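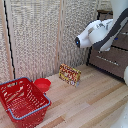
Drusden Herb Growers submits this progress report on the third period of the Picard Foundation grant for small-batch drying of mint, lemon balm and lime flower. The work was carried out at the Trokis farm and in the rented packing rooms. Floors and benches are kept to one standard in all rooms that handle dried leaf, and light pine-colored planks have proved easy to check for spilled material at the end of a shift. The inspection in September raised no objection to wood surfaces, provided that open leaf stays in lidded bins.

Harvest and drying
The target for the period was 3,000 pounds of fresh leaf. Growers delivered 2,960 pounds. The shortfall was almost entirely lemon balm, where the second cut came in late after heavy rain and part of the crop was left standing. Mint exceeded its own target, and the two cuts were dried separately so that they could be compared for aroma.

The second drying cabinet has been in regular use throughout the period. Leaf is now dried at a lower temperature for a longer time, and the tasting panel preferred the result for both mint and lemon balm. Lime flower showed little difference between the two methods — the panel was divided — and the shorter cycle has been kept for that crop.

Blending and packing
Two caffeine-free blends were completed and approved for sale. The evening blend required four trial recipes before the proportion of lime flower was settled. A third blend, intended for iced tea, has been postponed to the next period.

Tea bag paper was changed to the unbleached grade supplied by Zusus. The first delivery tore at the seam on the filling line, and 374 bags were discarded. The supplier replaced the roll at no charge, and the present stock runs without trouble.

Budget
Spending is within the approved limits under every heading except packaging, which stands $4,000 over. The difference results from the larger minimum order for printed cartons. We request permission to cover it from the unspent travel line. No additional funds are sought.

Next period
Planned work includes the iced tea blend, shelf-life tests on the two approved blends, and a revised storage guide for growers. We would be grateful for a decision on the transfer between budget lines by 28th April, as the next carton order must be confirmed shortly afterward.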